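Getting limescale off a black tub faucet

Quick one. Matte black shows everything, so no scouring pads, no bleach, ever.

1. Mix 8 oz warm water with a splash of white vinegar.
2. Soft cloth, wipe it on. Two minutes max – vinegar can dull the finnish.
3. Rinse well. Dry right away. 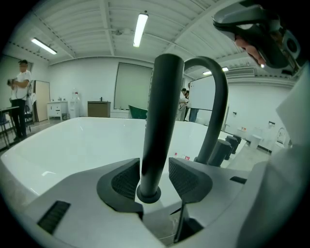

Black hand shower and gooseneck spout on a white freestanding tub.

Stubborn crust round the base? Wrap a damp cloth, wait, wipe again. Old toothbrush for the seams. Repeat weekly if you have hard water – takes a minute, saves alot of scrubbing.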